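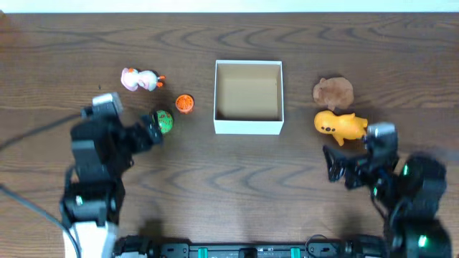 peradness-cell-budget
README

Planning notes and cost sheet for the second tabletop cell. Two small arms, one rail, one fixed camera. Put together fast because the spending request closes in August. Numbers are quotes unless marked otherwise. Fix things as you find them.

Status: draft, good enough to argue over.

What's in here

cell_costs.csv - one row per line item, US dollars, no tax
spares.csv - what to keep on the shelf
objects.csv - toys, boxes, cups, where bought
quotes/ - PDFs from vendors, named by vendor
setup_log.txt - raw notes from the first cell, messy

Columns in cell_costs.csv

item - short name
vendor - Belia, Daza or "other"
unit_cost - per piece
qty - for one cell
lead_weeks - as quoted, not as delivered
need - must / should / later
notes - free text, read these

Leave a field blank if you don't know. Don't put zero. Zero means we already own it.

Short version of the money

Cap for the whole cell is 4000. That was set before anybody asked for spares, and it has not moved. Arms are the big line. Pair of arms with grippers from Belia comes to roughly 2000, motors and brackets included, cables not. Rail, clips, power supply and camera eat a good part of the rest. Whatever is left is spares and objects.

Daza quoted a nicer arm. Stiffer, better wrist, one arm for what the Belia pair costs. Went with the pair. The sorting and box packing tasks need a hand on each side of the box, and reaching across from one base was slow on the first cell. If we ever go to heavier objects, reopen this.

Buy order

1. Arms and rail together. The rail holes have to match the base plates, get the drawing from Belia before paying.
2. Power supplies. One per arm. Sharing one gave us brownouts when both arms lifted at once.
3. Camera and mount. Fixed mount, no boom stand. The boom stand drifts and then you redo calibration.
4. Spares.
5. Objects, last.

Table is not in the sheet. Use what's there. Any flat table that doesn't wobble. A strong wood grain is ok for the camera so far, but turn off auto exposure.

Spares

This is where the last budget was wrong. Motors near the gripper go first, then cables. Buy these with the arms, not after:

- gripper motors, 5
- motor cables, 30, mixed lengths, the short ones go fastest
- gripper fingers, two sets
- cable clips, one bag, any color
- rail bolts, a box of them

Motor lead time from Belia is the longest thing on the sheet. A dead wrist motor stopped the first cell for most of a month and the replacement was cheap, it just wasnt here.

Objects

Cheap, so people forget to put them in. Current list is small toy animals, a plush, a ball, a cup, and an open white cardboard box as the target. Mix hard and soft on purpose. Buy duplicates of anything you like, toy lines get dropped and then old runs dont match new ones. Boxes wear out at the rim, order flat packs.

No glass, no liquids, nothing with loose batteries.

Not in the budget

- compute. Comes out of the Grivley line, separate request
- floor space
- operator time. Should be in here somewhere, isn't
- shipping on returns. Daza charges for it, Belia didn't last time

Known problems with the sheet

- Two quotes have expired, rows marked "old" in notes. Ask again before ordering.
- lead_weeks is optimistic everywhere.
- Camera row has the price without the lens. Needs fixing.
- Rail listed twice under differnt names, only count one.
- No line for a second emergency stop. Add it. Must, not should.

How to use it for another cell

Copy cell_costs.csv, rename, change qty. Don't edit the original. Check the totals by hand once, the formula got lost when it was saved as csv. If your total is over the cap, drop "later" rows first, then the nicer camera mount. Do not drop spares to make it fit, we did that already.

Open questions

- Lease the arms instead? Belia said maybe, no numbers yet.
- One long rail or two short ones. Long keeps the bases lined up, short ships cheaper.
- Who signs for orders while the request is pending.

License

Internal to Peradness for the quotes folder. Everything else, reuse as you like.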